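Hisside Kitchen Notes
Dish Storage: Using a Low Plate Rack

A low plate rack stores tableware on edge, which takes up less counter depth than a stack and lets any one piece come out without lifting the others. The notes below cover open racks with a flat base and upright holders. Tall wire drainers with a cup rail are dealt with on the Nokley page.

Loading starts with the pieces not in current use. Anything needed for the next meal or for serving fruit stays flat on the counter in front of the rack, with the rim clear of the holders.

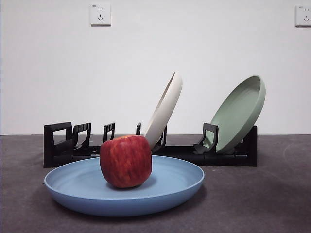

Page last changed: 6/18/22

Spacing. Set plates with at least one free holder between them if the rack is long enough. Deep rims need more room than flat ones. A plate with a raised rim leans further than a flat plate of the same diameter, and two deep plates in adjacent slots will touch at the top even when the bases are well apart. Check the gap at the rim, not at the slot.

Lean. A round plate in an open slot will always lean one way or the other. Let it settle against a holder before letting go. If it rolls in the slot, move it to one with a closer fit – wedging it with a cloth traps water at the foot.

Sectional bases. Racks made up in sections should be pushed fully together before loading. A partly open joint lets the base flex when a heavy plate is set down near it. Wipe along the seams and between the ribs once a week with a damp brush. 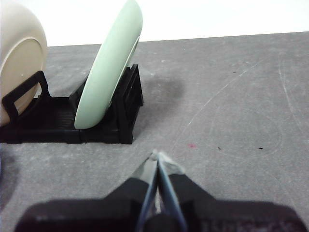

Glazed stoneware is heavier than it looks, and the weight belongs at the supported end of the rack. Where one support is taller than the others, use it for the largest plate. Smaller pieces can go in the loop holders. Unload from the lighter end first if the rack tends to slide.

Foot rings. The ring on the underside of a plate or bowl holds water after the rest has dried. Tilt the piece so that the ring can drain at its lowest point, and dry it by hand before stacking it in a cupboard. An unglazed ring left wet on a painted shelf will mark the paint.
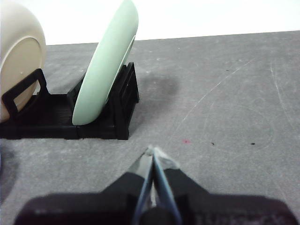 Grimilent Amrani
Household editor, Hisside Kitchen Notes

Bowls. A shallow bowl will stand in a plate slot if the holder reaches far enough up its side. A deep bowl generally will not. Test with one hand under the rim. Bowls that tip forward should be dried upside down on a folded towel.

Surface. The rack should sit flat on the counter. Rocking usually comes from grit under a corner; lift the empty rack, wipe both faces and set it back down.

Cleaning. Black plastic shows lime as a gray film. Use white vinegar and water in equal parts, leave for 8 minutes, brush along the grooves and rinse. Do not put a plastic rack in the dishwasher unless the maker allows it – thin uprights can warp and will then no longer hold a plate square.

Revised since April: Spacing, Foot rings.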